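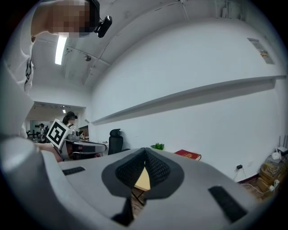
Embla Kvam asked whether I had measured under the desk before buying the chair, and I hadn't, so I'm putting the full thing here as a new post. The arms on a mesh office chair won't go under my desk. They catch on the edge and the chair sits out in the walkway by the door. The desk is fixed to the wall at Batatham so I can't raise it. Is there a way round this without sending the chair back?
Karla Tapia
October 2021

Edem Nartey
Check whether the arms are bolted on from underneath. On most chairs like this each one is held by 2 or 3 bolts into the seat base. Turn the chair upside down on a blanket, take the bolts out and keep them in a labelled bag. The seat is fine without arms. Put the bolts back in the holes if they also hold the seat plate, and don't overtighten them.
If you want to keep the arms, drop the seat first and measure from the floor to the top of the arm. You need it lower than the underside of the desk, including any rail at the front.
14 people found this helpful

Guadalupe Palacios
Mine was the same. I just park it sideways.

Maricruz Valdovinos
Agree with Edem, but look at the returns terms before you undo anything. The shop I used wouldn't take one back once the arms had been off.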